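What Changed on the Packing Floor: My Placement Report

I spent August at Stinavstead, a laundry and kit rental place that packs bags for sports clubs and summer camps. My supervisor, Malachy Mac Mathúna, told me to pick one thing and look at it properly, so I picked the packing floor, where the company is partway through bringing in automation. I had expected to write about machines. Most of my notes ended up being about people.

Some background first. Orders used to come in on paper and get pinned to a corkboard. Now a system called Stakis reads the orders, decides what goes in each bag and sends the list to a screen at the packing station. Sorting is done by a Drelitz line, which moves folded items along a belt and drops them into the right bin. It handles towels and T-shirts really well. Anything floppy, stringy or oddly shaped still goes to a person, and that turns out to be a lot of stuff!

I shadowed the late morning crew, and what struck me first was how much skill there is in handling soft things. You hold a mesh bag up by the gathered end and let it hang so you can find the opening. A folded cloth goes over your arm while you sort out the bag it belongs in. I tried it myself and got two nets so tangled that one of the packers took them off me (kindly, but still).

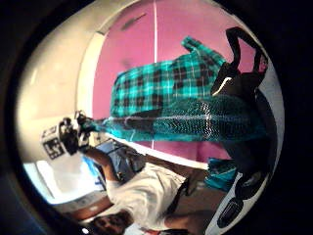
The packers had mixed feelings, and I want to be fair to all of them. Before the belt, a full shift meant up to 40 trips across the floor to the shelves, and everyone I talked to was glad to lose the walking. Two people said their knees felt better. But the walking was also when they chatted, and now they stand at separate stations facing a screen. One woman told me she misses knowing what kind of day everybody is having.

The pace is different too. Stakis sends the next list the second you close the last one, so there's no natural pause. The crew asked for a hold button and got it after 4 weeks of asking – I think that should have been there from day one.

Training was the weak spot. The Ó Flaithearta manual that came with the belt is written for technicians, and packers mostly learned by watching each other. I rewrote the section on clearing a jam as a one-page sheet, and it's taped up by the belt now, which made me pretty happy.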